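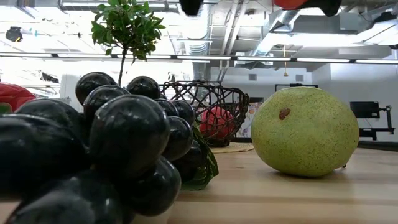 Meng

The Arnari lens is a single-vision spectacle lens with a small power boost in its lower part, sold as a remedy for tired eyes. It was developed by Stonton, an optical firm based in Drarport, and is marketed mainly to office workers and students who do not yet need bifocals. Stonton calls it a "recovery lens." The term has no agreed meaning in eye care, and the company has never published a definition of it.

Design

The upper part of the lens carries the wearer's normal distance prescription. Toward the bottom the power rises slightly, so the eye does less focusing work on a page or screen. Lenses of this general type have been sold by many makers under the name "anti-fatigue" for years, and it is hard to say what sets the Arnari apart. Stonton points to a surfacing process that it says places the change in power more exactly for each wearer. The details are held as a trade secret, so the claim can't be checked from outside.

A pale blue-filtering coating is included at no extra charge. Sales material credits it with better sleep. No sleep measurements were taken in the company's own trial.
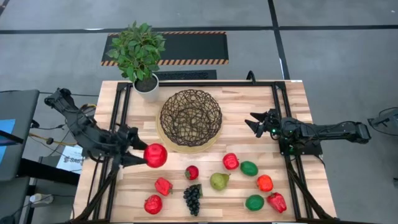 Evidence

The main support for the lens is a trial paid for by Stonton, in which 108 adults wore the lenses for 60 days and then filled out a comfort survey. Most reported less eye strain. There was no comparison group wearing ordinary lenses, and everyone taking part had just received a new, up-to-date prescription, which by itself often relieves strain. The survey also asked people how much their eyes had "recovered," a wording that takes the result for granted.

A second, smaller test is mentioned in brochures. Its size and method are not given. Requests for the data were still unanswered as of Feb 17, 2021.

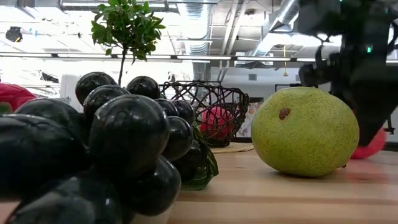 Price is the other common complaint. A pair costs $600 without frames, and the warranty covers scratches but not a wearer who feels no difference. Stonton allows 3 remakes to adjust the fit, though each must go through the shop that made the sale. Some opticians consider the lens a reasonable choice for people with mild focusing trouble, while noting that cheaper versions do the same job.

See also: Anti-fatigue lens; Eye strain; Lens coating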